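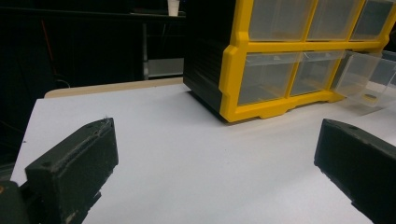 Wolline questions savings claims for home storage subscriptions

October 2020 - Consumer group Wolline said it has seen no good evidence that paid decluttering plans save households money, despite what the companies selling them say.

The group looked at 18 plans, including those sold by Pakum and Rengifo. Only four came with any figures, and three of those relied on surveys of people who had just signed up.

"If a plan pays for itself, show us the receipts," said Hamish Nisbet, who led the review. "A happy customer in week one proves very little."

Wolline has asked both firms for their full data. Pakum sent a brochure. Rengifo had not replied by the end of September.

The full review is available on request from Wolline's Zirnden office.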